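GEOL 21 — Decorative and building stone
Notes for week 5, Monday lecture

Read these with the slides. Not complete sentences in places, sorry. Bring hand lens and the steel nail from your kit, no acid in the lecture room.

What the trade calls marble

Two meanings, keep them apart on the exam. To a geologist marble is limestone or dolostone that got recrystallized by heat and pressure. To a stone yard marble is any stone that takes a polish and is soft enough to cut easily. So a lot of "marble" in hotel lobbies is plain limestone, still with shells in it. Some of the green ones are serpentinite, no carbonate to speak of apart from the white veins. Travertine gets sold as marble too.

Granite is worse. Trade granite = anything hard. Gabbro, gneiss, even some quartz-rich sandstones. "Black granite" is nearly always gabbro or dolerite. Write the rock name first and the trade name second in parentheses, every time. I take off points for this.

How you get from limestone to marble

Start with lime mud, shell bits, whatever was on the sea floor. Bury it, cement it, limestone. Then heat it, either next to an intrusion (contact) or across a whole mountain belt (regional). Calcite grains grow into each other, straight boundaries, fossils get wiped out. Pure calcite in, white marble out. Anything else in the mud shows up as color or as new minerals:

clay — micas, gray or greenish streaks
organic matter — graphite, the gray and black clouds
silica in dolostone — tremolite, diopside, sometimes forsterite if hot enough
iron — pinks, yellows, reds depending on what form it's in

Grain size goes up with temperature and time, but dont use it as a thermometer. Second phases like graphite pin the boundaries and keep grains small. Seen this wrong in three lab reports already.

Veins and color

Most of what people pay for in a decorative stone is damage. Rock cracks, fluid comes through, something precipitates in the crack. Calcite gives white veins. Iron-bearing fluid, or later weathering of pyrite or siderite along the crack, gives the warm colors.
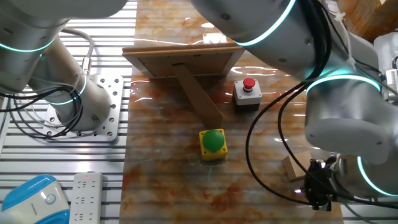
Iron is the one to learn properly. Ferrous iron in a reduced fluid is soluble and will travel a long way. Meets oxygen, goes ferric, drops out as oxide or hydroxide right there. Goethite gives you yellow through brown, hematite gives red, mixtures give everything between. It takes very little of it to stain a rock, well under one percent by weight can do it. Color range to have in your head is the one on the tabletop, cream background with orange and rust-brown veining, and on a natural stone with those colors you would want to ask whether the stain sits inside a vein filling or has soaked out into the wall rock on both sides. Sharp edge, filling. Fuzzy edge, soaking. Can be both in one slab. Cross-cutting rule same as for dikes: the vein that cuts is younger than the vein that gets cut.

Stylolites are not veins!! Jagged dark seams, like a stitched line. They form by dissolving, so material has left. What you see is the insoluble leftovers, clay and iron oxide mostly. The tall teeth point in the direction of greatest stress. Usually parallel to bedding if burial did it, steeper if tectonics did.

Breccias. Angular pieces in a cement of another color. Ask: do the pieces fit back together? If yes, broken in place, probably fluid pressure. If no, they moved, so fault or collapse or debris flow. Yards love these, masons hate them, they come apart at the clast edges.

Real or printed or cast

You will get asked this by relatives. Things to check

1. Repeats. Printed patterns repeat somewhere. Natural veins never do, except bookmatched slabs, which are mirror images from two neighboring cuts.
2. Edge. Does the vein carry on down the side? Printed surface, usually no. Cast stone with veining poured through it, can be yes, so not proof on its own.
3. Hardness. Calcite is 3, the nail scratches it. Quartz composites won't scratch. Hidden spot only, and not your landlord's counter.
4. Lens. Calcite shows cleavage flashes at different angles. Resin has tiny round bubbles.

Shine tells you nothing. All of these can be glossy.

Case: the Cindula quarry

Handout map on the back table. Gray to cream limestone, low grade, some fossils survive on the north wall. Bench height 5 m. Two vein sets: early white calcite running along bedding, later iron-stained set cutting it at a high angle. Upper benches much browner than the lower ones — weathering front coming down from the surface, not a change in the rock. The yard sells upper-bench stone as Flustaser Gold and lower-bench as Flustaser Pearl. Same bed!

The Grinderov slabs in the lab are from a different quarry and are true marble, coarse, sugary. Put the two side by side under the lens before you write anything. Slab 278 is the good one for graphite, go easy on it, corner already chipped.

Weathering in buildings

Acid rain attacks calcite, gypsum crust forms in sheltered spots, blackens, flakes. Exposed faces wash clean but lose detail. Thin marble cladding has its own problem: calcite expands along one axis when heated and shrinks on the other, so grains shove each other apart with each cycle. Panels bow. Doesn't fully reverse on cooling. Thicker panels do better and so do interlocking irregular grain boundaries. Limestone mostly escapes this.

Iron-rich veins outdoors: can bleed rust streaks if there is pyrite left. Specify indoors.

For next time

Bíró handout, sections on polish and on sealers, skip the tables
Vein sketch from one slab, label relative ages, pencil
Short report 2000 words max, due end of September, trade name AND rock name for all samples
Lab groups stay the same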